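Archives > Fluvmont Watershed List > Stream and River Care

Re: [fluvmont-watershed] knotweed on the Ganitz bank, what now?

7/21/20

Hi all,

Sorry for the long reply, I wrote half of it on my lunch break and the other half after supper, so it may wander. I've quoted the original post first so those of you on the digest can follow along.

> Hello list. I'm new here, bought a place on Ganitz Creek last
> December when everything was bare and brown and looked very tidy.
> Well, now it's summer and the whole bank is covered in something
> eight feet tall with hollow stems and big flat leaves. A neighbor
> says it's Japanese knotweed and that I should mow it. Another
> neighbor says whatever you do, don't mow it. I'd like to get
> native shrubs in there eventually, for the birds and so the bank
> doesn't wash out. I don't love the idea of spraying next to
> water. Where do I even begin? The patch is maybe the length of my
> house and goes right down to the waterline. Also there's a bit of
> it starting on the gravel bar in the middle of the creek, is that
> the same plant?

Welcome! And I'm sorry, because this is a rough way to meet your creek. I've been fighting this same plant on the Flisitz side for years now, and I have opinions (you'll find that most people on this list do).

Your second neighbor is right, at least about mowing down by the water. The trouble is the pieces. A bit of stem with a joint in it can root if it lands somewhere damp, and a mower or a string trimmer makes hundreds of those bits and flings them into the creek for you. Then they go for a ride and somebody downstream gets a patch. Up on dry level ground, where you can rake up every scrap, repeated cutting does wear it down, but it takes years and you can't skip a summer. I skipped one once for a bad knee and the patch came back looking like I'd fed it.

So start with the gravel bar. Yes, I'd bet that's the same plant, and it's also the easiest piece of the whole job. Young plants on gravel usually haven't got much root under them yet. Go out when the water is low, loosen the gravel with a digging fork, and ease the whole thing up, crown and all. Go slow and follow the orange root as far as it goes. Look again two weeks later and pull whatever you missed. I'd put every hour you have into that bar before you touch the big patch – those little plants are next year's big patch, and a good high water will carry them off to Bárány Bottoms, where we finally got the floodplain close to clean.

For the big patch, I cut by hand with loppers in early June and then again every few weeks. Low, clean cuts, one stem at a time, and I lay the canes all the same direction on a tarp so I can drag the lot uphill. Never stack them where high water can reach. Mine dry on an old pallet, up off the soil, until they're brown and snap like breadsticks. Don't compost any of it, please, not even the leaves if there's stem attached. I know people who swear their pile gets hot enough. I've seen what came out of one of those piles!

About spraying: I was dead set against it when I began, and I still do most of mine without. But I'll be fair to the other side. For a patch as long as a house that reaches the waterline, plenty of careful people hire a licensed applicator who works with a product approved for use near water, usually late in the season when the plant is sending its sugars down to the roots. You'd very likely need a permit, and the rules aren't the same from place to place, so call your conservation district before anybody mixes anything. Please don't go down there with whatever's on the shelf at the hardware store. A lot of those jugs are not meant to go anywhere near a creek, and frogs can't read the label.

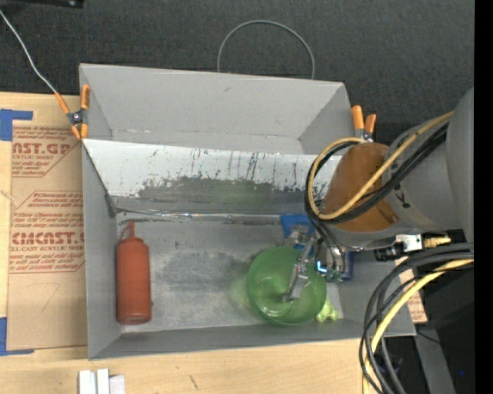

When should the native shrubs go in? Wait until you've had one full season of cutting behind you, then plant live stakes while they're dormant, in late fall or very early spring.

I used willow and red osier dogwood, cut from shrubs upstream with the owner's blessing. You push them in deep, with most of the stake underground and the buds pointing up (I got some upside down my first time, go ahead and laugh). On the Flisitz bank we put in 125 stakes along one bend and I thought that was plenty. It wasn't, not with the deer. If I did it over I'd plant half as much bank and twice as thick, and cage the first row. Shade is what you're after. Knotweed sulks in shade, it doesn't die, but a sulking patch is one you can keep up with by hand in an evening.

You also asked about the bank washing out, or sort of did. Knotweed looks like it ought to hold soil and it's pretty bad at it. It dies back every winter and leaves bare dirt sitting there for the spring floods, and the grasses that would have held it got shaded out long ago. So don't feel guilty about opening the bank up, but don't open all of it in one go either. I'd do it in strips, starting at the upstream end, and get a native seed mix and some straw down as soon as a strip is clear. Skip the plastic-mesh erosion blankets. Snakes get tangled in them, and then scraps end up in the creek anyhow. Plain jute or coir is fine and it rots away by itself.

And leave yourself a path! I didn't, and I spent one August crawling under my own plantings with a lopper in my teeth, practically.

One more thing and then I'll quit. Wash your boots and tools before you walk anywhere else along the water. I keep a stiff brush and a bucket by the back steps and scrub there, well away from the creek, and check the treads for bits of root. It feels silly until you find one.

If you'd like a look at a bank that's a few years further along, come by the Flisitz footbridge on a weekend morning. I'm usually there before it gets warm, the one in the ugly hat. I've got spare loppers, and I can save you a bundle of dogwood stakes when cutting time comes around. Just remind me, because I will forget.

And does anyone else on the Ganitz have this stuff upstream of our new friend? It would be a shame to clear that gravel bar and have it reseeded with stem bits from around the next bend. Write me off list if you'd rather not say so in front of everybody.

Happy digging,
your list neighbor on the Flisitz side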